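공용 주방 컵 정리 방식에 대한 조사
생활공간디자인 수업 기말 과제
작성: Rosalía Salcedo, Sofia Moschos
제출일: 2023년 1월 18일

1. 왜 이 주제인가

수업에서 나눠 준 Pellusura 수납 안내서에는 "건조대 하나로 컵 정리가 끝난다"는 문장이 나온다. 우리는 처음부터 이 말을 잘 믿지 않았다. 둘 다 Novville 기숙사에 살고 있고, 건조대가 있어도 공용 주방의 컵은 늘 상판 위에 나와 있다. 안내서의 말이 어떤 조건에서 맞는지, 아니면 그냥 판매용 문구인지를 따져 보는 것이 이 보고서의 목적이다.

2. 조사 방법

11월에 기숙사생에게 설문지 약 100장을 돌렸다. 회수가 고르지 않아서 비율로 계산한 결과는 싣지 않기로 했다. 답이 적힌 설문지도 대부분 "불편하지 않다"에 표시되어 있었는데, 같은 사람이 자유 의견란에는 컵 놓을 자리가 없다고 쓴 경우가 여럿 있었다. 이런 설문을 근거로 무언가를 주장하기는 어렵다고 본다. 그래서 실제로 컵이 놓인 모습을 보고 판단하는 쪽에 비중을 두었다.

3. 관찰 내용

3.1 상판에 나와 있는 컵

검은 철사 건조대는 상판 안쪽에 있고, 컵 일부는 건조대 바깥에 있다. 투명한 유리컵, 진녹색 머그, 흰 머그가 상판을 차지한다. 같은 상판에 흰색 자명종도 올라와 있다. 회색 대리석 무늬 상판은 보기에 깔끔하지만, 컵을 어디에 두라는 표시가 되어 주지는 못한다. 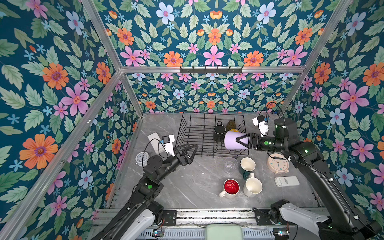
그림 1. 건조대와 상판에 나뉘어 놓인 컵

이 상태를 두고 우리 둘의 의견이 갈렸다. Sofia는 손이 닿는 앞쪽에 컵을 두는 것이 당연하다고 했고, Rosalía는 건조대에 넣는 규칙이 없어서 생긴 일이라고 보았다. 어느 쪽이든 건조대를 놓아두는 것만으로 정리가 끝난다는 안내서의 문장과는 거리가 있다.

3.2 건조대 안의 컵

건조대에 컵이 모였을 때는 다른 문제가 보인다. 컵의 방향이 서로 다르다. 검은 머그는 똑바로 서 있고, 연보라색 컵은 엎어져 있고, 노란 머그는 옆으로 누워 있다. 앞쪽 낮은 자리에는 흰 그릇까지 들어가 있다. 물을 빼는 것이 목적이라면 똑바로 세운 머그는 바닥에 물이 고이기 쉽다. 눕힌 머그는 세운 컵보다 옆으로 자리를 더 쓰고, 손잡이 때문에 옆 컵과 붙여 놓기도 어렵다.

건조대 뒤쪽 위에는 가로대에 고리가 줄지어 달린 검은 걸이가 있다. 그런데 고리는 모두 비어 있다. Hindier 제품 설명에서는 걸이를 함께 쓰면 바닥 공간이 남는다고 하지만, 고리가 작으면 손잡이가 두꺼운 머그는 걸리지 않을 수 있다. 고리 간격과 손잡이 두께는 재지 못했으므로 여기서는 의심으로만 남겨 둔다.
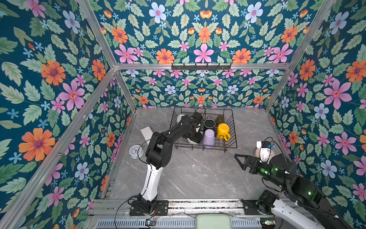

4. 검토한 대안

가. 칸이 나뉜 건조대
Rallis의 칸막이형을 검토했다. 컵 방향은 통일되겠지만 그릇을 넣을 자리가 없어진다. 기숙사처럼 식기가 섞여 들어오는 곳에서는 칸막이를 빼고 쓰게 될 것 같다.

나. 엎어 놓기 규칙
돈이 들지 않는다. 다만 규칙을 붙여 둔다고 지켜진다는 근거를 찾지 못했다. 우리 층 주방에도 안내문이 2장 붙어 있지만 둘 다 냉장고 문에 가려 잘 읽히지 않는다.

다. 걸이 사용
손잡이가 있는 컵에만 해당된다. 손잡이 없는 유리컵은 여전히 건조대나 상판으로 간다.

5. 판단과 한계

안내서의 문장은 컵 개수가 적고 모양이 비슷할 때에만 맞을 가능성이 있다. 우리가 본 컵은 크기와 모양이 제각각이었고, 그런 조건은 안내서 어디에도 적혀 있지 않다. 대안 세 가지 중에서는 '나'를 먼저 시험해 볼 만하다고 판단했으나, 비용이 없다는 점 외에 강하게 추천할 이유는 없다.

그림은 두 장뿐이고 한 장소에서 얻은 것이다. 다른 주방에도 그대로 적용된다고 말할 수는 없다. 컵이 마르는 시간도 측정하지 않았으므로 물 빠짐에 관한 부분은 추정이다. 다음 학기에 이어서 한다면 설문 문항부터 다시 써야 한다.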